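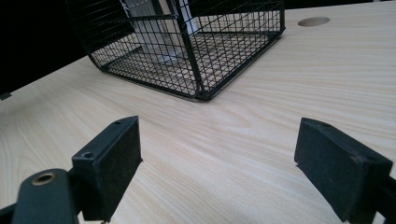

Drahtkörbe sollen also den Schreibtisch retten. Die Ordnungsberaterin von Uvisari, die ich zum Gespräch treffe, stellt einen schwarzen Gitterkorb auf so gut wie jeden Tisch, den sie betreut. »Was man durch das Gitter sieht, vergisst man nicht«, sagt sie. Ich sehe durch das Gitter meines eigenen Korbs seit März eine unbezahlte Rechnung.

Ob das nicht bloß Unordnung mit Rahmen sei? Sie lacht kurz. »Wenn Sie alles hineinwerfen, ja. Ein Ding pro Korb, mehr nicht.« Und der übrige Kram? »Der kommt weg.« Wohin, bleibt offen.

Etwa 1000 Arbeitsplätze will Uvisari schon eingerichtet haben, 97 Prozent der Kunden seien zufrieden. Wer gefragt wurde und wann, kann sie mir nicht sagen. »Das macht bei uns die Zentrale.«

Beim Kabelloch werden wir uns fast einig. »Das gehört frei gehalten, sonst liegt die Leitung quer über dem Holz«, sagt sie. Stimmt. Dafür hätte ich allerdings keine Beratung gebraucht, und einen Korb auch nicht.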